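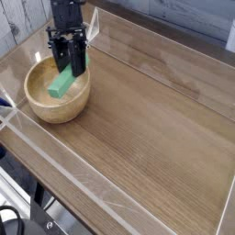
Ticket: Letters collection, search gives wrong person and wrong year
Opened by: Sandra Clegg
Status: Closed, one point left open
Program: Drolstead catalog, local installation

First message

Good morning. I am transcribing the family letters of the Treloar household for the Rambridge local history society. The letters are from the years of the Civil War and a little after. We have nearly 3000 scanned pages, and until last month I could search them without difficulty. Now I have two problems, and I don't know if they are one problem.

The first. When I search for "Noden" I should find the letters of the captain, Elias Noden, who wrote home to his sister after she married into the Treloar family. I find them, but I find also all the letters of his nephew, who has the same name and was a boy of nine when the war began. The program shows them as one person. In the result list a child is writing from a field hospital in Virginia.

The second. Many letters from January and February of 1863 are shown under 1862. It is not all of them.

I did these things already: I closed the program and opened it again, I rebuilt the search index (it took the whole lunch hour), and I looked in the transcriptions themselves. The transcriptions are correct.

Reply from support

Thank you for the clear report. Can you please tell us three things: which version is written in the Help window, whether you did an import in the last weeks, and whether the nephew has his own entry in the People list. Please don't merge or delete any person before we answer.

Second message from Sandra Clegg

The version is 2. There was an import in July. A colleague had typed the letters of the second box in a spreadsheet at home, and we brought them in together. In the People list I see only one Elias Noden. I am sure that before there were two, because I wrote the note for the nephew myself. It said that he carried newspapers to the camp and that his aunt did not like it. This note is now at the bottom of the captain's note, without a space between them.

I did not merge anything.

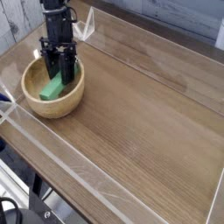 Reply from support

The note at the bottom is the sign we were looking for. During an import the program compares the names in the sheet with the names in the People list. If the option "Match people by name" is on, and the sheet has no birth year, it joins all persons with the same name and puts their notes one after the other. This option is on when the program is new, so you did nothing wrong.

To separate them:

1. Make a backup from the File menu. Give it a name you will recognize.
2. Open the captain in the People list and choose History.
3. Find the line "Joined at import" and choose Undo join.
4. Enter a birth year for both persons before you do anything else.
5. Rebuild the index.

For the dates, please send us one letter with the wrong year, as it is in the date field.

Third message from Sandra Clegg

The join is undone. I have again a captain and a boy, and the boy has his newspapers. Thank you. Four letters stayed with the wrong Elias and I moved them by hand. I could decide by the handwriting, which is very round in the nephew's letters.

Here is a date as it stands in the field: "Jan 26 1862 [1863]". The writer put the old year by habit, as people do in January, and my colleague added the right year in brackets. We do this always for mistakes of the writer. In the first box the same kind of date is sorted correctly.

Reply from support

The import reads the first year it finds and ignores the brackets. When you type a date directly in the program, the brackets are respected, and for this reason your first box is in order. It is a fault on our side and we have written it down for the developers.

Until it is repaired, please fill the field "Sort date" for these letters. What the reader sees will not change. You can find them all if you search the date field for the sign [ and the program will list up to 1000 results at one time.

Fourth message from Sandra Clegg

I found them with the bracket and corrected the sort dates in one afternoon. The letter about the mother's illness comes now after the letter where she is still well, and the sister's answers follow in the right order.

One small thing remains. In the printed list the nephew is still called "Captain". On the screen he is not.

Reply from support

The printed list keeps its own copy of the titles. Please open Print settings and choose Refresh names. If he is still a captain after that, write to us in this same ticket and we will open it again.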